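Bevier House Shared Linen and Storage
Minutes, May meeting, 6:30 p.m., upstairs room

Minutes of the last meeting were accepted with one correction: the towels were never "reorganized," they were moved.

Bins. The Brandetti quote came to $675 for 37 bins with delivery. Several members asked why we need 37 when the shelves in the Nair Street closet hold far fewer. The answer was that the price drops at that quantity. This did not persuade the meeting. Quote not approved. Ask Brandetti for a price on a small order.

Towels. It was claimed that one towel per bin, folded, would end the mix-ups between floors. Doubts were raised. The same was claimed for the colored tags, and those lasted about 3 weeks. One member felt a folded towel stays folded until the first person wants the one under it. Agreed to try 2 bins on the second floor only and look again next time.

Kemudport shelving. No reply to our letter. Carried over, again.

Labels. Not reached.

Closed at 7:50 p.m. 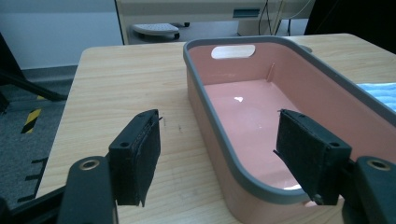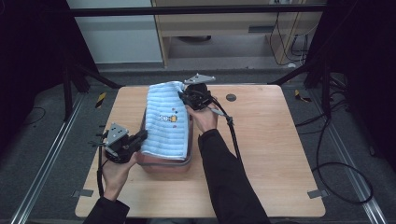 Bin and light blue towel on the table. In the second picture the towel is over the top of the container.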